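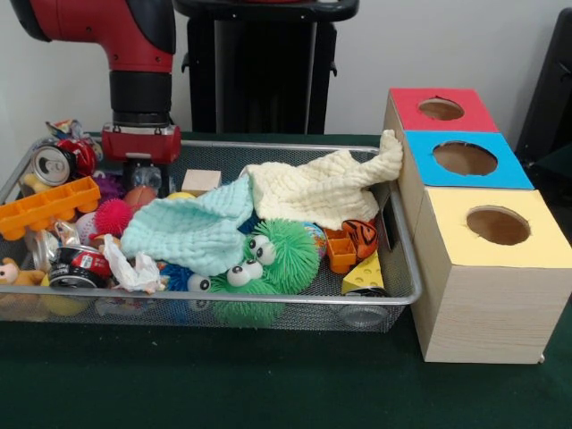 Philomena Owusu wants to know when she can stop picking up after her kids and let a machine do it. She asks me this every April, like a tax.

**1/** Short answer, Philomena: keep your knees in shape.

**2/** Longer answer. Tidying is the chore everybody assumes will be first to go. It's boring, a four-year-old can do it (won't, but can), and you don't need a degree. Meanwhile we've had machines welding car doors for decades. Surely a teddy bear is easier than a car door.

**3/** A car door shows up in the same place, facing the same way, every time. A teddy bear has never once done that.

**4/** Then there's cloth. A muslin square has no shape of its own. It has whatever shape it was dropped in. Pull on one corner and you get the cloth, or the cloth plus a googly-eyed puffer toy that was minding its business.

**5/** Crushed cans are their own headache. A new can is a nice tidy cylinder and you could write the grip down on an index card. Step on it and you've made a sculpture.

**6/** Su-chen Hsiao just replied that her dishwasher is a robot and it does its job fine. Granted! Now ask it to load itself.

**7/** That's the pattern, as far as I can tell. We're good at the middle of a chore. The washer washes, the dryer dries. Getting things in, getting things out and knowing where they go is still me in my socks at 11 pm.

**8/** Shop floors are a bit further along, mostly by cheating. You put 1000 of the same bracket in a tray, all lying the same way, and the arm looks like a genius. Mix in a tissue and a toy truck and it's a very expensive way to hover.

**9/** I keep a list of home-robot promises on my phone. The Kikia one was going to fold shirts. The Clundetti one was going to "learn your household," which sounds like a threat. I've got 3 bookmarked in all and I own zero.

**10/** To be fair, picking one thing out of a heap has gotten a lot better. Ball on top of the pile, two fingers, up it goes. I'd trust an arm with that. I would not yet trust it with the foil underneath, or with deciding that the foil is trash and the cheese wedge is a toy.

**11/** Su-chen again: "My husband can't tell either." Muted.

**12/** What I'd pay for today: a thing that clears the rug at night, is allowed to be slow, and puts everything in 2 bins, Toys and Ask Me. I don't need alphabetical. I don't need it to talk.

**13/** Philomena says she'd take one bin. Fine, that one exists. It's a laundry basket, they're at Meijer, and you are the arm.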